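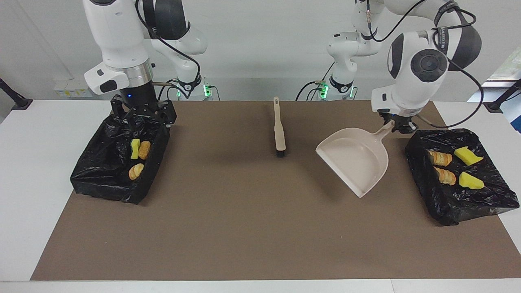
Two-arm bench with dustpan, hand brush and lined bins.

About Flarnent

Flarnent studies whether machines can take on everyday chores in homes and small workshops. Our staff of 14 runs trials in sweeping, sorting and wiping, using ordinary tools from ordinary stores.

Progress is uneven. In our April review, the arms completed 80 of 101 sorting trials without help. Sweeping crumbs into a dustpan succeeded in 37. We do not consider either task ready for the home.

Results are shared with our partner, Farkumex, and published each quarter. Visits to our Wokora laboratory are by appointment.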